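Buvstead Drawer Organizer: Set-Up Guide

Section 3. Sorting the junk drawer

This is the fun part! By now the frame is in the drawer and the rails have clicked home (if they haven't, go back to Section 2). Before you drop in a single divider, you need to know what you own, and that means getting everything out where you can see it.

1. Pull the drawer all the way out and set it on a covered table. Any old cloth will do.

2. Find a shallow tray. The lid of the Buvstead carton works beautifully, and so does any folded cardboard lid with raised edges.

3. Tip the small things into the tray and spread them in one layer. Don't sort yet, just look. You'll meet some old friends in there!

A typical first tray has a bit of everything: packing tape, a couple of chargers, a ballpoint pen, a utility knife, a binder clip, a glass fuse, even a mandarin.
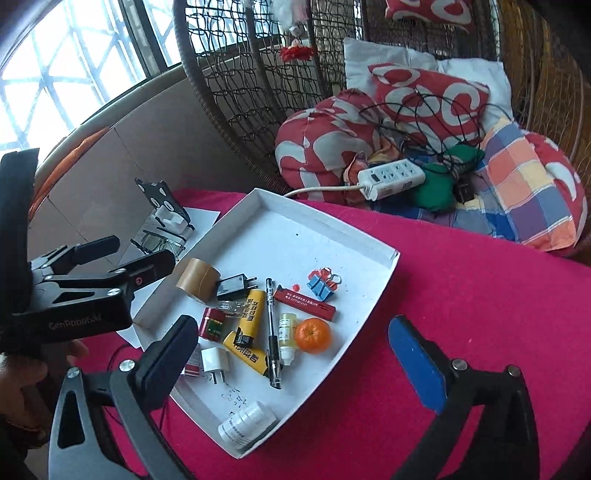 4. Take out whatever doesn't belong in a drawer. Fruit goes back to the kitchen, and medicine goes in a locked cabinet.

CAUTION: Retract and lock any knife blade before you reach into the tray. Keep knives in the rear compartment, with the handle toward you.

5. Group what's left by use. Chargers together, pens and clips together, tubes and droppers standing up in the deep cup (caps tight, please).

6. Measure your longest item and set the first divider 10 mm beyond it. Work forward from there. The standard kit makes up to 11 compartments, but most drawers are happy with 8.

7. Load the heavy things first, at the back. Each compartment holds up to 900 g.

NOTE: Rolls of tape sit best on their side in the square corner bin. If yours is too tall to let the drawer close, swap in the low Islow bin from the accessory bag.

8. Slide the drawer in and out a few times. If something rattles, move its divider in by one notch and try again.

Loose fuses and beads go in the lidded cup, covered in Section 4.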